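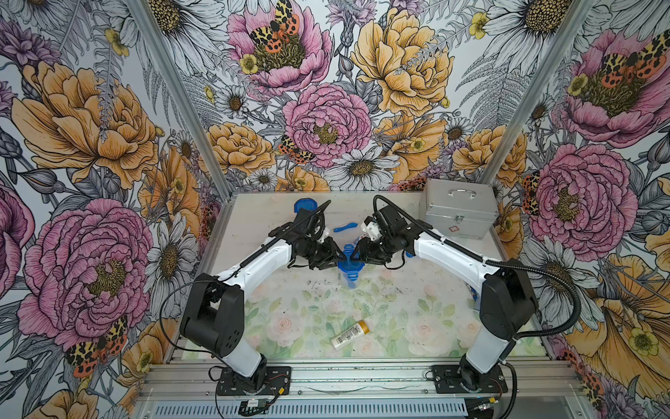 FOR IMMEDIATE RELEASE

2022-07-10

Rerano publishes results of two-arm gripper finger comparison

Soft pads beat bare fingers on thin plastic. Full logs free to download

Rerano today released results from its first side-by-side test of gripper fingers for two-arm tabletop robots. Three finger types, one pair of arms, 1,378 logged attempts. The job: pick up light household items with both grippers and hold them steady between the two.

Sounds simple. Thin plastic is where it gets hard. Squeeze too much and the wall bends, squeeze too little and the thing slides or turns. With two arms the problem doubles – each side has to match the other, and a small lag in one controller shows up as a twist in the part.

"We kept hearing people argue about arms and cameras, and the fingers were whatever came in the box," said Syafiqah Yusof, test lead at Rerano. "So we left the arms alone and changed the fingers. Same table, same items, same controller. Then we changed the controller and did it over."

What was tested

Bare fingers, as supplied with the gripper. Ribbed rubber sleeves from Negi. Small soft pads from Sistance, pressed on at the fingertip and swapped by hand in under a minute.

Each finger type was run with 39 items. Tubs, lids, spoons, small bottles, boxes with handles, packets. Most came out of kitchen drawers and bathroom cabinets. No item was picked for being easy to grip, and several were dropped from the first list for being too much like each other.

Arms were driven two ways: by an operator using a pair of leader handles, and by a replay of the operators recorded motion. Replay was included to show how much of a good grip comes from the person and how much from the hardware.

What was found

On thin-walled tubs and cups held at the rim, the Sistance pads gave the fewest drops of the three. Operators also said they needed less correction once the second gripper closed. On flat items such as lids and spoons the gap mostly went away, and bare fingers did better at getting under an edge. The pads are thicker and tend to ride up.

The Negi sleeves came out ahead on smooth bottles lying on their side. They came last on anything with a narrow rim. They also picked up dust and crumbs faster than than the others and had to be wiped down between sets.

Replay was worse than live operation for all three types, as expected. The drop was smallest with the pads, which seem to forgive a few millimeters of error.

Cable routing caused more lost time than any finger. Loops left long enough for full reach could snag on a shoulder, loops cut shorter pulled on the gripper at the far corner. Rerano's notes on this are in the download, with the layout the team ended up using. It isn't pretty.

Background and patterned surfaces

Trials were run against patterned walls and a printed tabletop as well as plain ones. Camera-based tracking was scored separately and those figures will come in a second release. Early look: translucent items are still trouble whatever is behind them.

"A clear blue tub on a busy surface is a fair test," said Beatriz Carrilho, who ran the camera side of the work. "Homes are busy. I would rather find out now than after a customer does."

What's next

A second round starts in February with a heavier gripper and a new controller from Brimby. Items with liquid inside will be added. Labs wanting to send in their own fingers should write to the Rerano test desk before the end of the year. Fingers need to fit a standard two-jaw parallel gripper and arrive with spare parts, atleast one full set.

Availability

Logs, item list, mounting drawings and operator notes can be downloaded from the Rerano site at no cost. Video on request.

About Rerano

Rerano tests grippers, arms and controllers for small robotics teams. Finger makers did not pay to take part and saw the results at the same time as everyone else.

Press contact: Syafiqah Yusof, Rerano test desk

###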